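Dronemau Cell Planner: a small-shop review

Let me start with the number, since it's the one I'd want if I were reading this: we paid 1791 dollars for a year of Dronemau Cell Planner, two seats, and the salesperson's first quote was 2667. If you ask for the version without the conveyor library, the price drops. I only found out because I complained.

We're a packing shop with eight people on the floor. We wrap and box candles, soaps, small gift things, mostly for other companies. I've wanted an arm on the wrapping line for ages and kept putting it off, mainly because my first try at budgeting for one was a spreadsheet with a lot of question marks in it. Lorne MacPherson, who does our books and has a very long memory for money I've spent, told me he'd sign for hardware when I could show him a layout and a real parts list. Fair enough!

So the Planner. You build your cell on the computer, drop in an arm and a gripper, set your tables and walls to your actual measurements, and run the job. Then it spits out a cost sheet. I did the tutorial on a Sunday with coffee and had a crude version of our back room by lunch. The walls were easy. Tables took me longer than they should have, since the height box wants millimeters and I kept typing inches (there is a units switch, three menus down, and it resets when you open a new project – why?).

What I like best is the cost sheet. Every item you place gets a line, and then it adds the lines people like me forget: mounting, cabling, spare finger pads, the training days, electrical work. My old spreadsheet had none of those. You can type over any price with a real quote, and the ones you've replaced turn bold, so you can tell at a glance how much of your total is still guesswork. I put in one quote from Cormier and one from Skonimard for the same class of arm, saved them as separate budgets, and printed both for Lorne. He found an adding mistake in mine within minutes. None in theirs.

The reach check is good too. It colors the floor plan by what the arm can comfortably get to, and it talked me out of the longer arm I'd been drooling over. That's real money back in the equipment budget.

Now the grumbles. Support answers email only, and slowly. The gripper list is short, and anything from Jerkusico has to be imported by hand. And the biggest one for a shop like mine is soft stuff.

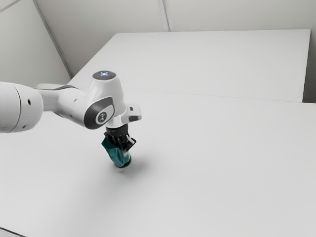 Our whole business is things in wrapping, and that's where I trust the Planner least when it comes to deciding what to buy. The cost sheet treats a gripper as one line, so a plain two-finger model looks like the obvious bargain. Then I ran a wrapped piece through the simulation, and the teal wrapping bunches up around the fingers, creases and all. Pretty impressive for software, and it got me thinking about what a customer would say if their gift paper came back looking like that. But there's no setting for how much squeeze a given wrap can take, and no way to say "price me something gentler." I ended up adding a blank line called "softer fingers" and putting almost the cost of a second gripper next to it, to be safe.

Would I buy it again? For one year, yes. I don't see us renewing after the arm is bought, unless we add another line. If you only need to compare two vendor quotes, a careful spreadsheet will do the job for free. If you've got an odd-shaped room, or a bookkeeper like mine, get the smaller license and haggle. We're planning to order in June, and I'll update this once the softer fingers have a real price next to them.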